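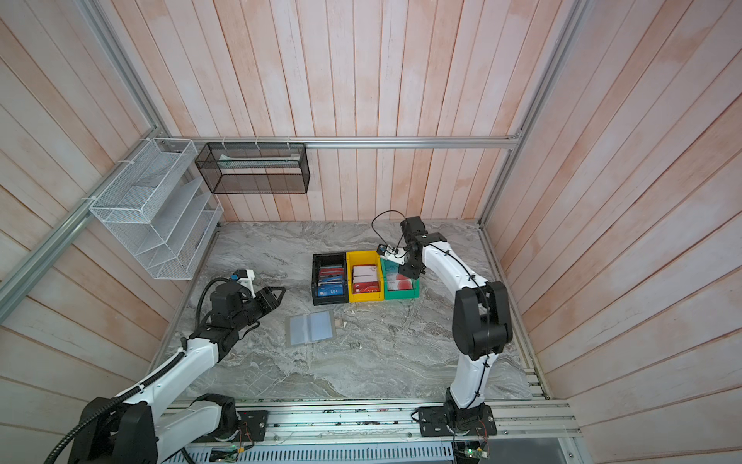 The Saturday market in Fladell starts at half past six, and by seven you can't get a bicycle through it. Stalls run from the old ferry steps up to the law faculty gate, and then, without any pause at all, they carry on inside. There's a woman selling grilled bananas under the arch where second-years used to queue for their exam results. Two lecturers are buying coriander. A boy is asleep on a stack of library crates. If you asked any of them whether they were standing in the town or in the university, I think they'd have to look down at the paving to tell you, and even the paving is the same now.

I came to Fladell in May to see what happens when a university stops having an edge. I'd read the planning papers, which are long and rather dry, and I had a fair idea of the history. None of it prepared me for how much fun the place is to walk around.

The wall came down in stages. For most of its life the university sat behind 3 metres of rendered brick, with a main gate on Intarasuk Road and a service gate that was locked at dusk. Townspeople went in for graduations, if a niece or nephew was graduating. Students came out for noodles. Between the two lay a strip of parked cars and litter that belonged to the city on paper and was swept by neither side.

Apinya Rojanasak grew up on that strip, above her parents' copy shop. She is now the city's lead planner for the centre, and she walks very fast, so most of my notes from our morning together are unreadable. "We photocopied the whole university," she told me as we crossed Intarasuk Road against the lights. "Every thesis, every form. I knew the names of all the professors and I had never seen the inside of the library. I was fourteen before I saw a tree that was in there."

The trees are worth seeing, by the way. Rain trees, enormous ones, planted in a double line that used to stop dead at the wall. The first thing the new plan did was continue the line on the other side, with younger trees, all the way to the bus station. It'll be decades before they match. Rojanasak doesn't mind. She has a favourite (fourth on the left after the pharmacy) and she patted it as we passed.

What makes Fladell different from plenty of other towns with a university in the middle is how the buildings have been shared out. Of the 62 buildings on the old campus, 22 now have a ground floor that anyone can walk into. The geography department sits above a clinic. The music school gave up its front rooms and got, in exchange, a disused cinema three streets away, which it adores. The city's housing office moved into the bottom of the engineering block, where people wait for their numbers to be called on benches full of students revising fluid mechanics.

Swaps like that take an awful lot of meetings. Somkiat Panyasiri, who ran the university's estates office through the worst of them, keeps the keys to rooms he no longer controls on a hook behind his desk. He showed me the agreement that governs the shared buildings, and it goes into gorgeous detail: who replaces a broken window if it was broken from the inside, whose cleaners do the stairs, what hour the music has to stop. There are nine pages on lifts. "Lifts were the nearest we came to giving up," he said. "The city wanted one inspector and we wanted ours. We now have both, on alternate months, and they dislike each other."

I loved those nine pages. You can read any number of essays on how town and gown ought to live together, and then somebody has to decide who pays when the lift sticks between a seminar room and a dental surgery.

The students have changed too, or at least the places they live have. The old halls on the northern edge were turned over to families on the city's waiting list, floor by floor, while student rooms were found above shops and in the terraces by the canal. I went to see one of these with Rocío Navarrete, a sociologist who has spent 3 years interviewing households along a single street. Her street has 53 front doors and she's been through every one of them. She was greeted by name so often that a walk of a few hundred metres took us most of an hour, and I was given two lunches.

Her findings are more mixed than the city would like. Older residents are glad of the lit windows and the late buses. They're less glad of the rents, which have climbed fastest on the streets nearest the faculties. Some families who had been there for generations have moved out past the ring road. The city has capped rents in the properties it owns, though that covers only a small part of the street, and Navarrete would like to see the cap go a good deal further. "Everyone says the wall is gone," she said, halfway through the second lunch. "Ask the people who left where it is."

There is a political side to all this as well. The council chamber is a short walk from the politics department, and since the public galleries were opened in the evenings, students have taken to turning up in large numbers. Wichai Ruangrit, a councillor for the canal ward, found it unnerving to begin with. He'd been used to an audience of his wife and a man who came in for the air conditioning. Now his speeches on drainage are argued over at the noodle stalls outside before he's got his coat on, and he has started taking questions there, standing up, with a bowl in one hand. He told me he'd changed his vote on the river path after one of those evenings. A first-year had simply known more than he did about silt.

The river path is next. It will run from the ferry steps to the medical school, and on the drawings it looks lovely, wide and shaded, with steps down to the water. One stretch passes behind a boatyard whose owner hasn't agreed to anything yet. Rojanasak goes to see him most weeks. She took me along on my last afternoon, and he gave us tea and talked about engines until the light went, and the subject of the path didn't come up. She'll be back there on Saturday, once the market has packed up.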